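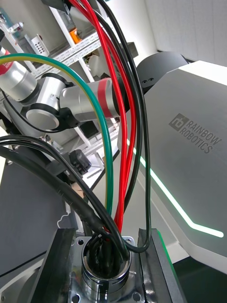 Re: [bench-list] Cable slack, how much is too much?

Slack is a subject on which this list has produced more mail than any other, with the possible exception of whether the list should have a search function. I'll add my share. My view is that you want most of your slack in one generous bend close to where the cable goes in, and very little of it anywhere else. Look at the black one that swings wide to the right and comes back down into the gland in a U. Whoever measured that either knew what they were doing or bought the next length up, and I've built a career on the second method. The green-and-yellow earth gets a long sweep of its own as well, which suits it, being the thickest-headed cable in any bundle and the one that resents a tight corner most.

The earlier message, trimmed:

> I've been putting together the bench setup for the Drolico job and I'm
> stuck on the slack question. The old drawings from Ekeo say 133 mm at
> every entry, for every cable, no matter the gauge. That leaves me with
> a bird's nest at one end and a guitar string at the other.
>
> Also, is it just me, or does everyone bundle everything by color
> and then regret it? And what do people do with spare harnesses
> that haven't got a home yet? Mine are in a bread bag.

Taking these more or less as they came.

1. The 133 mm

I've seen that figure too. I have never met anyone who could say where it came from, and I suspect it was the length of something on somebody's desk. Ignore it for the thick stuff. A thick sheathed cable needs whatever bend its maker says it needs, and no drawing will talk it out of that. For thin leads I leave enough to undo the connector, turn it over, swear at it, and put it back. With moving parts, run everything to its furthest position by hand first, then cut. I have done this in the other order 4 times and can recommend it to anyone with a large cable budget.

A full gland is a separate problem. Once the opening is packed you aren't adding a cable, you're starting again. Leave room for the one you forgot. There is always one, and in my case it is usually the earth.

Small devices deserve the same courtesy as big ones. A camera the size of a matchbox still has a cable coming out of the side, and that cable would like to arc out and come back down toward the mount in its own time. Pin it flat against the bracket and the connector takes all the strain. Then you get a fault that appears only when you lean on the table, and you spend an afternoon leaning on tables.
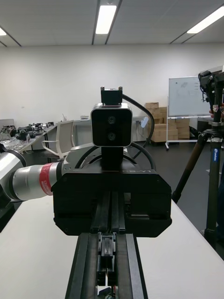
2. Bundling by color

It's you, and also everyone. Color tells you what a wire was meant to be. It doesn't tell you where it goes, and two red ones side by side will look like twins right up to the moment you swap them. Bundle by destination and label both ends.

Label the stand, too. A blue label on a tripod column does more good than a spreadsheet, especially once people start borrowing tripods. We had 19 on the books at Plullia and could put our hands on 3. The missing ones were all unlabeled and black, a color which I'm told makes equipment look professional.

3. Spare harnesses

Get them out of the bread bag. I know why you did it, I've got a biscuit tin. The trouble is that a harness kept in a ball comes out as a ball, and you then put your thumb through the one thin wire while finding that out. Lay it on a clear table, let the wires fan out the way they want to, and have a look at both ends before deciding what it is. After that, one loose tie in the middle and a shelf.

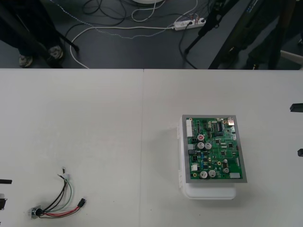

BAGHERI, September

Two white tables pushed together. Board on the right, harness on the left, and the seam makes a decent border. I'd like it enforced.

Board: green, in its gray metal frame, sitting on white plastic. Leave it in the frame. The frame is what you pick it up by, and the capacitors are not handles, however much the tall silver ones may look like it. Long white header along the upper left edge. Check its pins before plugging anything in.

Harness: red, black, green and white. Red and black go off together to a black plug. The other end of the business has a small white connector and one tiny terminal, and the terminal is the part that will get lost. Round black piece on a metal plate at the near end, listed in my parts book as "grommet?" and on the next page as "switch?" Needs a proper entry.

Table tops: scuffed. Wipe them anyway.

Still to find: the lid of the biscuit tin.

--
To leave this list, send a blank message with "unsubscribe" as the subject. Replies go to the whole list, so please trim your quotes.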